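Spare gears for the Berance feeder

2019-07-23

The original drive gear lasted 829 hours. I had expected 1000, going by the figure Canan Güneş gave me for hers, but mine runs with a heavier spring. Two replacements came from Jisow, along with a tube of grease I didn't order.

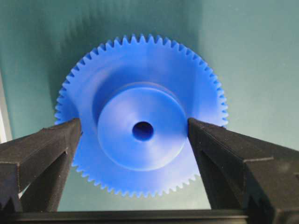
Bore fit matters more to me than tooth finish. A loose bore lets the gear rock on the shaft and the teeth wear on one side. The blue plastic spur gear has a raised round hub with the bore through the middle of it, so there is more length on the shaft than the web alone would give. I check the fit dry, then press by hand.

Next grease is at 100 hours – light coat, teeth only.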